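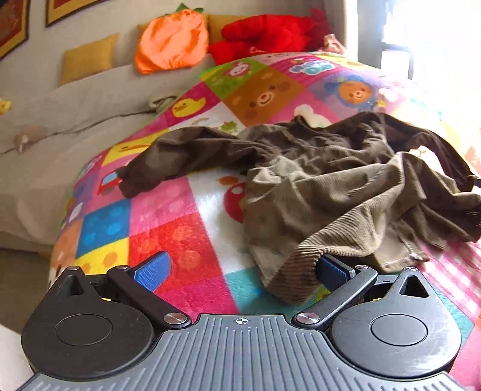

Séance 4 – Les bonnes pratiques de collecte à la pince tenue en main

Bonjour à toutes et à tous ! Comme promis, je vous remets au propre ce que j'ai raconté un peu vite vendredi (et merci à Dumisani Coetzee pour ses notes, les miennes étaient illisibles). On a parlé du protocole Berno, celui qu'on suit pour tout ce qui est linge et vêtements chez des particuliers.

Première règle, et j'y tiens : on ne range pas avant de commencer. Je sais, c'est tentant ! Mais une couette à motifs, des peluches sur le canapé, une fenêtre qui éclaire fort d'un côté, c'est exactement ce que le modèle rencontrera plus tard. Un vêtement en velours côtelé marron jeté en tas sur un patchwork plein de couleurs, moi j'adore, on voit bien les côtes et l'ourlet.

Ensuite, la prise. On vise un bord ou un ourlet, jamais le milieu du tas, et on garde les deux doigts bleus visibles du début à la fin. On ferme doucement, on marque un temps, puis on soulève. Si le tissu glisse, on ne coupe pas l'enregistrement : on rouvre, on reprend, et on note « reprise » dans la fiche. Un essai raté bien annoté vaut de l'or pour moi.

Côté câbles : on regarde où ils passent avant de bouger, surtout s'il y en a un près du lit. Lwazi Radebe m'a demandé si on devait les enlever. Non, sauf s'ils risquent de se prendre dans la pince ou dans vos pieds.

La vie privée maintenant – et là je deviens pénible. Accord signé avant d'entrer, pas de visage, pas de courrier, pas d'écran allumé. Les cadres au mur, on demande. Dans une chambre d'enfant, on demande deux fois, et l'enfant n'est pas dans la pièce pendant la séance.

Pour les volumes, le lot Grunduvico compte 1 420 essais et on vise 2 000 en avril. Par séance, 20 essais par vêtement, puis une pause (si, si, le poignet fatigue et les gestes deviennent brusques).

À faire pour la prochaine fois : relire la page 33 du polycopié et m'apporter une fiche remplie sur un vêtement de chez vous, avec au moins une reprise annotée.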